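Fabric Protector Sprays: Frequently Asked Questions

Last updated Mar 15, 2025 by Dirceu Quintana

We get a lot of mail about sprays that promise to protect couches, covers, jackets and bags. Most of it comes from people who have already bought a can and want to hear they did the right thing. Some of them did.

Do fabric protector sprays work at all?

On some fabrics, for some spills, for a while. A decent spray makes water sit on the surface long enough for you to get a paper towel. That is worth something if you have kids or drink coffee on the couch. It falls well short of what the label usually says, which tends to involve the words "shield" and "invisible."

The label says it protects against all stains. Does it?

I have yet to meet one that does. Water and juice are the easy ones. Salad dressing is harder. Hot liquids go through most coatings faster than cold ones, and anything you sit on or rub in will get past all of them. When a company lists the stains it tested, look at what is missing from the list. It is very often oil.

Which ones have you tried?

Three, bought at full price from ordinary stores: Vindis, Jernden and the one sold by Orkgate under its own name. We put them on scraps of cotton, polyester and a wool blend and used them the way a normal person would, meaning we read the can once and then mostly guessed. Vindis held water best on polyester. Jernden did a little better with oil on cotton. The Orkgate spray was hard to tell from no spray on the wool. I would not call any of this science. I would say it's more than you get from the reviews on the store page.

How long does a treatment last?

The Vindis can says 60 washes. I asked the company what kind of wash, at what temperature and with what detergent, and got back a friendly note thanking me for my interest in the brand. Our polyester scraps had stopped beading water after 11 washes in a regular machine on warm. Yours may do better. I would still plan on redoing a jacket every season, and I'd redo anything that rubs against a seat or a strap sooner than that.

Can I bring back a worn-out coating by heating it?

Sometimes, yes, and this surprised me. A tumble on low heat can perk up a factory finish that has gone flat, so try that before you spend money. Check the care tag first. If the tag says no dryer, believe the tag. A warm iron through a thin towel is the other method people write in about. I've had it work on a nylon shell and do nothing whatsoever on canvas.

Does it matter whether the fabric is smooth or creased?

It matters more than the brand. Spray lands on what faces the nozzle. Anything quilted, padded or bunched up has low spots that get very little, and those low spots are where crumbs and spills end up anyway. Pull the fabric flat with one hand while you spray with the other, let it dry, then shift it and go again. Thick covers that can't be pulled flat need a brush-on product or a lot of patience.

Marcelino Caldeira, who runs the upholstery bench where we did our tests, thinks most complaints about "bad" sprays are really about fabric that was never covered evenly. I think he is half right. The other half is the sprays.
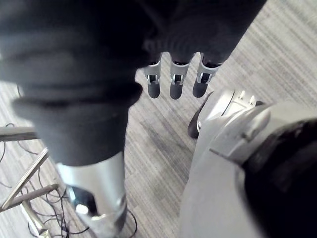
Dark gray fabric with stacked creases, ending above smooth metal.

What about overspray on metal, zippers and trim?

Wipe it off right away with a damp cloth. Left alone, it can dry to a cloudy film on shiny parts — easy enough to miss until the light hits it. Two of the three cans we bought said nothing about this. If you can tape off the trim, tape it off. Painter's tape is fine.

Will it change the color?

It can. Wool and light cotton are the usual trouble. Dark synthetics tend to come through all right, though I have seen a charcoal cushion go blotchy where the spray puddled. Test a hidden spot, wait overnight, and look at it in daylight. Every can tells you to do this and hardly anyone does it, me included, until I ruined a good tote bag.

Is the store's protection plan a better deal?

I doubt it. I read through the plan offered with a couch at a furniture place near me. It had 30 days to report a stain, no coverage for "gradual soiling," and a line that let the store decide what was gradual. The treatment itself was a spray done in the warehouse. You can do that at home for the price of lunch. If you still want the plan, ask for the full terms in print before you sign, and see how the salesperson takes it.

Are "nano" sprays different?

Different in price. One reader sent me a can that cost $40 and claimed to bond to the fiber for good. The small print on the back suggested a new coat every year. I can't square those two statements and the maker hasn't tried to. There may be a clever product out there with that word on it, but the word by itself tells you nothing.

What is the Namboodiri method I keep seeing online?

A home recipe that goes around under that name: wax grated into warm oil, brushed on and set with a hair dryer. I couldn't find out where it began. It will keep rain off a canvas bag. It will also make the bag heavier, stiffer and tacky in hot weather, and it picks up lint like nothing else. Keep it far away from anything you plan to sit on or put in a washing machine.

Are these sprays safe to use indoors?

Use them outside if you possibly can. "Low odor" on the can does not mean low anything else. Open the windows, keep pets and birds out, and don't spray near a stove or a pilot light. If the can doesn't list what is in it, look for a safety data sheet on the maker's site. I skip products that don't have one.

My fabric already came treated. Should I add more?

Drip some water on it. If the drops bead up, leave it alone. A second product over a factory finish can stop either of them from working, and the maker of each will blame the other.

So should I buy a can or not?

For a raincoat or a patio cushion, sure, get a plain one. For a couch, I'd put the money toward a washable cover. For leather or suede this page is no help — those need their own products and I haven't tested enough of them to have an opinion worth printing.

Do you take money from any of these companies?

No. Orkgate offered to send a case of its spray in March after it saw an early version of this page. We said no thanks and left the wool result where it was.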